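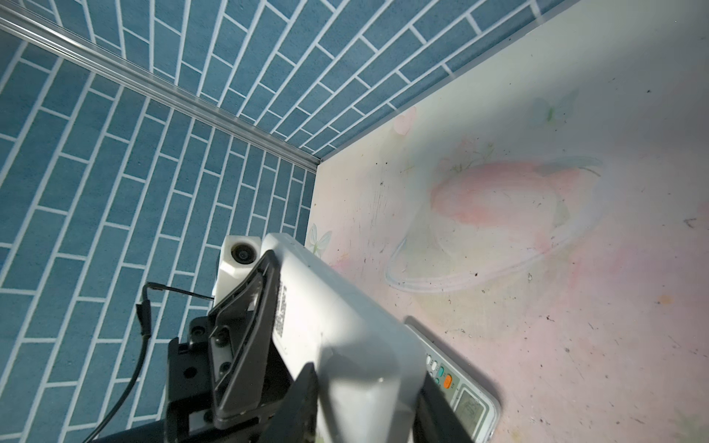 tabique_fino: Pues yo sigo sin creerme que el ladrillo adhesivo se quite sin dejar marca. Lo he leído en la caja, en la web y en todas las reseñas de cinco estrellas, y las reseñas están escritas siempre el día que lo pegan. Enséñame una del día que lo despegan.

Tiempo de lectura: 4 min
Julio – publicado por gotele_eterno en Paredes y suelos

gotele_eterno escribió:
Abro el hilo porque me mudo a un piso de alquiler con un salón bastante triste y estoy entre pintar o forrar una pared con paneles imitación ladrillo, de los que se pegan. En Rudstead me han presupuestado 800 euros con colocación, paneles Zodolel. Pintar me sale por 600 con un pintor, contando tapar el gotelé a medias. El casero dice que haga lo que quiera mientras lo deje como estaba. La fianza son 1000 euros, así que imaginad las ganas que tengo de equivocarme.

¿Alguien los ha quitado alguna vez? Quitado, digo. De ponerlos ya he visto bastantes vídeos.

rodapie77 escribió:
Yo los quité. Eran de otra marca, sobre pintura plástica lisa. Con secador y paciencia salieron casi enteros. En la zona del radiador se vino la pintura detrás, una tira del ancho de la mano. Lijar, masilla, pintar. Un sábado perdido y poco más. Tampoco es el apocalipsis que cuenta tabique_fino.

tabique_fino escribió:
O sea, que dejaron marca.

rodapie77 escribió:
En una tira. Por esa regla de tres un cuadro también deja marca.

mortero_seco escribió:
Lo que no entiendo es lo de ponerlos sobre gotelé. El adhesivo solo toca los picos. O se cae en verano o te lo han pegado con cola de montaje, y entonces despídete de la fianza. Yo preguntaría en Rudstead por escrito qué usan para fijarlo. Si te contestan «un adhesivo especial», ya sabes.

gotele_eterno escribió:
Me han contestado exactamente eso.

mortero_seco escribió:
Pues ahí lo tienes.

linolea escribió:
A mí me preocupa más cómo queda. En la foto de catálogo siempre hay una pared sola, con un sofá gris y una planta. Luego en casa tienes esquinas, enchufes, el marco de la puerta. El dibujo no casa en los rincones y se nota desde la entrada. Y si forras todas las paredes del mismo ladrillo, mareo asegurado, sobre todo si el suelo también lleva estampado. Azul con junta blanca y flores rosas debajo, por ejemplo: cada cosa por su lado puede tener un pase, juntas hay que tener mucho estómago.

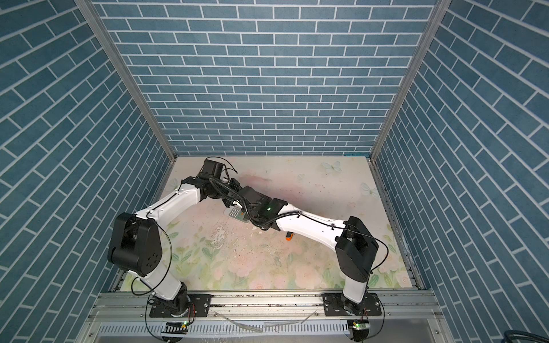
Mi regla es un solo dibujo por habitación, y lo demás liso. En mi pasillo probé a saltármela y duró hasta que vino mi hermana. Si el salón es pequeño, además, las líneas horizontales lo achatan, digan lo que digan los de decoración. Pide una muestra grande, apóyala en la pared sin pegar y déjala ahí una semana.

cal_viva escribió:
Discrepo, linolea. El salón de mis padres tenía papel, alfombra y cortinas de flores y era el más acogedor del edificio. Lo que queda mal es lo barato impreso, con el mismo ladrillo repetido en el mismo sitio en cada panel. En cuanto descubres el desconchón que se repite ya no ves otra cosa.

linolea escribió:
El salón de tus padres no lo pagaba una fianza.

cal_viva escribió:
Eso es verdad.

rodapie77 escribió:
Volviendo al dinero, 600 por pintar un salón me parece mucho. ¿Qué pintura te ponen? En Maddocks tienen la Kumo mate, que cubre bien con 2 manos, y el gotelé no hace falta taparlo si el casero no lo pide. La pones tú y te ahorras al pintor.

tabique_fino escribió:
Lo de las 2 manos también lo pone en el bote. Sobre un color oscuro me gustaría verlo. Y mate en un salón con niños o perro, tú mismo, cada roce es un brillo.

rodapie77 escribió:
Era un beige. ¿Hay algo que te guste?

tabique_fino escribió:
La cal. Y que me dejen en paz.

gotele_eterno escribió:
Bueno, de momento descarto forrar la pared. He pedido que me desglosen lo del pintor, porque en el presupuesto pone «preparación de soporte» y ocupa la mitad del precio. El casero ahora dice que blanco o nada, por si sirve para orientaros.

mortero_seco escribió:
Que te lo ponga también por escrito. Y haz fotos de las paredes antes de entrar los muebles, con los enchufes y los rodapiés.

Este foro utiliza cookies propias y de terceros. Si sigues navegando, entendemos que aceptas su uso.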